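Open Day at the Losier Joinery

The brochure promised doors at 9 a.m. and ample parking. The doors opened at twenty past and the ample parking was a paddock, which had been rained on. I counted myself lucky to be towed out only once.

Losier makes benchtops, stair treads and the sort of dining table that gets left to people in wills. Once a year, in December, they let the public in for a gold coin and a signature on a form 2 pages long, most of it concerning fingers.

The tour

Our group was led by Hanna Yurchenko, who has run the finishing room for years and has a voice to match the dust extractors. She walked us past the timber racks, where everything is sorted by colour as well as species, and explained moisture content to a man who had only asked where the toilets were.

The gluing shed was the best of it. The big press was off for our visit, so Muchen Duan described it working instead, with sound effects. The smell of glue followed me home and is still in my jumper.

Finishing was quieter. Hanna has firm views on oil (thin coats, plenty of patience) and firmer ones on coasters. A woman near me asked whether a hot mug would really leave a mark. Hanna looked at her for some time.

The seconds table

Offcuts and rejected boards are sold off at the end, and this is why most people come. Prices ran from $2 for a breadboard with a knot in it to $239 for a slab I couldn't have lifted. I am a sucker for honey-brown timber with a pointed arch in the grain – show me one of those and I stop reading the price tag.
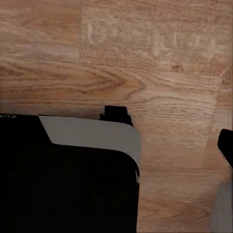 Lunch and getting there

Sausage in bread, onions optional, sauce compulsory as far as I could tell. The tea came from an urn older than the building. Take Cesach Road to the end, wear boots, and park on the gravel if there's any left. Cash only at the seconds table.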